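Search notebook entries Go
Home Notebook Rigs Tasks Supplies People
2 min read

June 4, 2022
Number puzzle, both arms

Long session today and I want to get it down while I still remember which episodes made me happy. Ye-seo drove first, then me, then Ye-seo again when my wrists gave out. We're still on the wooden number puzzle (the one with the wavy-edged tiles that Seon-mi picked out over my objections, and she was right, it's a lovely task). Pick up a tile, bring it over its slot, seat it, back off. It sounds like nothing until you try it through the leader arms with the lag we have on Moon this week!

The grasp matters more than I gave it credit for. The tiles are shallow and sit close against their neighbors, so I've been asking everyone to come in on the side edges with the tips well down, and to pause for a beat before lifting. That pause gives the wrist view something steady to learn from.
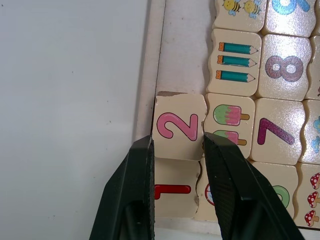 Fingers on either side of the 2, wrist camera.

Dae-han asked whether we should keep episodes where the operator fumbles and recovers. I say yes, keep them, and put "recovery" in the notes column so Prelama can weight them later. Throw out the ones where somebody lets go and reaches in by hand. Jad feels the recoveries should go in a separate folder altogether, and we went back and forth on it over lunch without settling anything, so for now it's the notes column.

The 5 is my favorite piece for the right arm. Its slot is in the top right corner, a short trip from the table on that side, and the left arm can stay open and well out of the way.

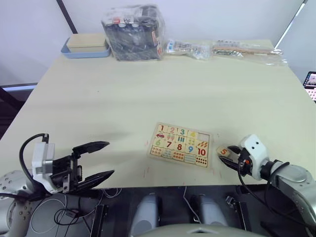 Wrist views

I spent a good while scrubbing through the wrist streams — tedious, but worth it. What I look for is whether the tray and any loose tiles are both in view before the approach begins.
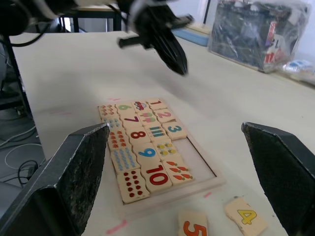

Exposure I left alone, though the glossy tiles do throw a glare now and then and I'd like Man-sik's opinion on it before we collect much more. He dealt with something similar on the Gundum set last November. Timestamps between the head and wrist streams were off by around 8 ms, fine for our purposes.

For the next batch, please vary where the loose tile starts. Ye-seo and I both drifted into putting it in the same comfortable spot, and a policy will happily memorize that. Turn it a little, too. 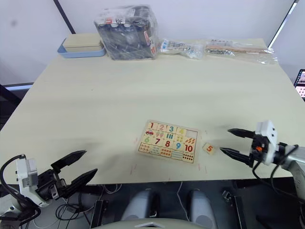
The 5 on the table by the right gripper, head view.

Still to do: copy the drive over, rename my first two episodes (I typed the task name wrong, sorry, Dae-han), and ask Prollwood about replacement finger pads.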